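4. Moving your landline number to the Budar service

Read this section before you plug in the Getholm router. If you are not keeping your old phone number, go straight to section 5.

Your landline calls will travel over your broadband connection once the service is live. The phone plugs into the router and the wall socket is no longer used for calls. Most handsets sold in the UK will work without any changes, including cordless sets with several handsets on one base.

Before you start

You will need:

- the Getholm router and its power supply
- the grey phone adaptor from the small bag in the router box
- your existing phone, or the base station if it is cordless
- your order letter, which has your account number and your switch date
- a recent bill from your present provider

Check that the name and postcode on the bill match those on your order letter exactly. A mismatch is the most common cause of a rejected number transfer. If they differ, call us and we will correct the order. Do not ask your present provider to change their records while a transfer is open, as this can stop it.

Caution: Do not cancel your present landline yourself. If the line is closed before the transfer is complete, the number may be lost and we may not be able to get it back. Your old contract for the line will end when the number moves.

Caution: If anyone in the home has a telecare pendant, a monitored alarm or a medical device connected to the phone line, stop here and call us before the switch date. Tell the supplier of the device as well. Some older units do not work over broadband and will need to be replaced first.

4.1 Connecting the router

1. Choose a place for the router within reach of the main phone socket and a power point. Keep it off the floor and out of closed cupboards.

2. Plug the broadband cable into the port marked DSL on the back of the router. Plug the other end into the main socket. If you have full fibre, use the port marked WAN and connect it to the fibre box on the wall.

3. Connect the power supply and press the button on the back until it clicks.

4. Wait for the front light to turn steady white. It will flash amber first while the router looks for the network. Leave it alone during this time, even if the light goes out briefly and comes back on.

5. If the light is still flashing amber after 900 seconds, switch the router off, check both ends of the cable and start again from step 2.

Note: The router may restart by itself once on the first day to load new software. Calls in progress will drop when this happens.

4.2 Connecting the phone

1. Unplug your phone from the wall socket. Leave the broadband cable where it is.

2. Push the grey adaptor into the port marked TEL 1 on the router.

3. Plug the phone lead into the adaptor.

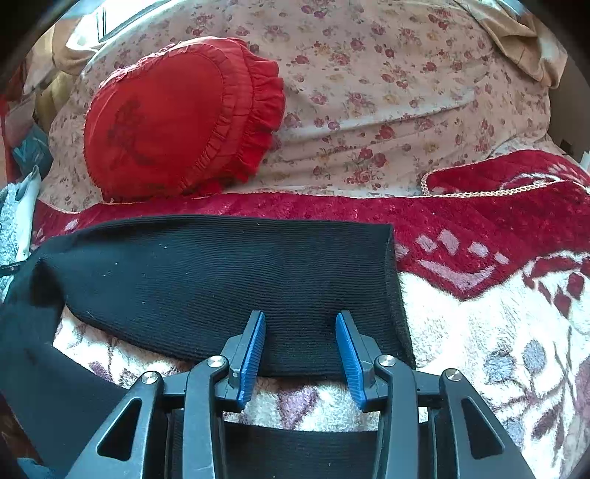 4. Lift the handset and listen. On the switch date you may hear a dial tone before the number has moved across. Outgoing calls will work at this stage, but people ringing your usual number will still be sent to the old line.

5. Dial 339 from the handset. A recorded voice reads back the number your line is using. If it reads out your own number, the transfer is finished. If it reads out a different one, you are on a temporary number and the transfer is still going through.

Keep your old phone plugged into the wall until you have heard your own number read back, if you have a spare handset to do this with. With only one handset, you can move it between the router and the wall socket as often as you need.

TEL 2 is switched off on standard accounts. Plugging a phone into it will do no harm but there will be no tone.

4.3 Extension sockets

Phones plugged into extension sockets in other rooms will stop working when the number moves. You can:

- use a cordless phone with its base at the router and the other handsets wherever there is a power point
- have the extension wiring connected to the router by an engineer

Our engineers can do the second of these at the same visit as a full fibre installation. There is a charge if you book it later. Do not connect the router to the extension wiring yourself while the old line is live. This can damage the router and is not covered by the guarantee.

4.4 Power cuts

The phone will not work in a power cut, and neither will it work if the broadband is down. This includes calls to 999. Keep a charged mobile in the house.

If you have no mobile signal at home, or you depend on your landline for other reasons, ask us about the Plemasell battery unit. It keeps the router and one corded phone running for up to 2 hours. A cordless base needs its own power, so the battery unit will not help unless you also have a corded phone.

To fit the battery unit:

1. Switch off the router.
2. Unplug the power supply from the router and plug it into the socket marked IN on the battery unit.
3. Use the short lead to join the socket marked OUT to the router.
4. Switch the router on. The battery light is red while charging and green when full.

Test the unit every April by switching off the wall socket and making a short call.

4.5 If the transfer is late

Numbers normally move during the day shown on your order letter. If dialling the test number still gives a temporary number on the following morning:

1. Switch the router off, wait a minute, then switch it on again and repeat the test.
2. Check your email and text messages for a notice that the transfer was rejected. The notice gives the reason and a new date where we have one.
3. Call the number transfer desk on 100 from the phone connected to the router. The call is free.

Have your account number ready, and make a note of the reference you are given - you will need it if you ring again or make a complaint. If you are calling on behalf of the account holder, they must be with you for the first call or have already added your name to the account.

Any call charges you run up on the old line because of a delay on our side can be claimed back. Send a copy of the bill with the calls marked. Complaints about a transfer go to Ngaio Paewai, Customer Relations, at the address on your order letter.

Section last revised October 8, 2024.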